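Visit report: household manipulation day at Broststead
Filed 4 May 2018

The Broststead site opened its manipulation hall to trade visitors for one afternoon. I went for a single question, which our members in catering supply and home care keep sending in: can an arm put away the things on a kitchen table at a price and pace that makes any sense? The program listed talks on grasp planning, two bench demonstrations and a period for questions. I skipped the second talk in order to spend longer at the benches.

Access is through the old loading bay on the Bruvmont side. Visitors sign in, leave bags on a rack and are given a badge with a bench order on it. Mine sent me to conveyor picking first. That technology is mature, and I will not spend space on it. Known parts arrive at a known height in known lighting, and the cell runs through the shift. The hall staff were frank that the difficulty starts when any of those three is taken away.

The household bench runs software called Miranda. It takes a written instruction, breaks it into moves, picks a grasp for each object and drives the arm. A single instruction of the type "clear the fruit" may expand to a dozen moves, and each move has its own check before the next is released. The figures handed out for February gave 781 attempted picks on the household set, of which 122 were stopped by the software or by the operator. The sheet does not separate the two causes. I asked for the split and was told it would be sent on. It has not come yet.
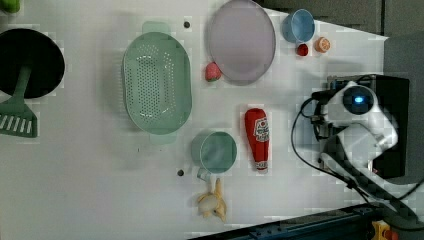 Object choice has more effect on results than arm choice. A household set has to cover the shapes that defeat a two-finger grasp, and most of them are cheap plastic. Flat items are the standard problem: a plate lying on a table offers only its rim, and the fingers need clearance under it that the tabletop does not give. Thin irregular items come next. The toy banana in this set has its peel flaps splayed out, so the outline the planner sees is much wider than the part worth gripping. A colander is awkward for another reason, its many small holes, which can confuse a depth sensor into reporting gaps in a solid wall. Upright cups with a free handle are the easy end of the range, provided the handle points somewhere the wrist can reach.

Play food is a fair substitute for an early trial. It is light, it does not bruise and it can be used again the next day. It also flatters the machine. A real strawberry deforms, a real orange slice is slippery, and a full ketchup bottle has a center of mass that moves as it is tipped. Any success rate on plastic food should be read as an upper limit. The Pronville trials, presented in the first talk, repeated one sorting task with real produce and reported a clear drop, most of it in soft fruit. The speaker showed the result as a chart without values on the vertical axis, so I cannot give the size of the drop.

Cycle time was discussed at the bench. A person clears a table of this kind in well under a minute without thinking about order. The planner does think about order, and that is where much of the time goes. It has to decide whether moving one item will block the approach to the next, and it recomputes after every placement. The operator's view was that motion is no longer the bottleneck and that arm speed could be raised tomorrow if the perception step could keep up. I have heard the same at other sites. I have also heard that raising speed brings the guarding rules into play, which removes the main argument for a light arm on an open table.

Reach is a plainer constraint. A fixed arm at one side of a table has a comfortable zone in front of it and a poor zone at the far side, where the wrist is nearly straight and approach angles are few. Large items such as pans and colanders tend to end up in the poor zone, as the near zone is kept free for fine work. In a real kitchen the layout is set by the household. A mobile base would answer this, at the cost of a second positioning error added to the first.

Cable routing deserves more attention than it gets in the brochures.

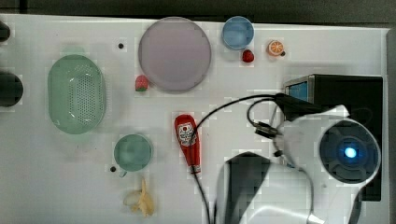
Gráinne Dunne put the harder objection during questions: a table is the simplest surface in the house, and she wanted to know what happens inside a cupboard, where the arm cannot see past its own wrist. She added that her clients would pay for a machine that empties a dishwasher and would not pay for one that tidies a bare tabletop. The reply was that cupboard work is planned and that a wrist camera helps up to the moment of contact, after which the system relies on force readings. Pressed on a date, the bench lead declined to give one.

I put two follow-up points. The first was cleaning. A gripper that handles food must be washable or sleeved, and the sleeves available at present reduce finger friction by an amount that has to be tuned out again for every object class. The second was recovery. When a cup tips over, a person sets it upright and continues. The software treats the tipped cup as a new object in an unknown pose, starts its perception step over, and asks for help if confidence is low. Help means an operator within earshot. For a shop floor with staff present this may be acceptable. For a person living alone it defeats the purpose of the purchase.

Assessment by task, for members planning budgets:

Sorting rigid items of known shape on an open surface: workable now, with supervision. Suits back-of-shop returns and tray sorting.

Clearing mixed tableware: workable in trials only. Flat plates remain the weak point unless a suction tool is fitted, and a tool change adds time.

Handling soft or cut food: not ready. Do not plan on it.

Cupboards, drawers and dishwashers: no evidence offered at this visit.

Price was not quoted. The stated position is that the arm is a minor part of the total and that integration and site setup make up the rest, which agrees with what members have reported from conveyor projects. Anyone asking for a quotation should insist that recovery time be included in the cycle figures, and that trials use the buyer's own objects on the buyer's own table height.

Parking at Broststead is limited and the bus from Bruvmont stops at the far gate. Allow fifteen minutes for the walk. The slides from the first talk are available from the office on request; the Pronville chart is on the next-to-last slide.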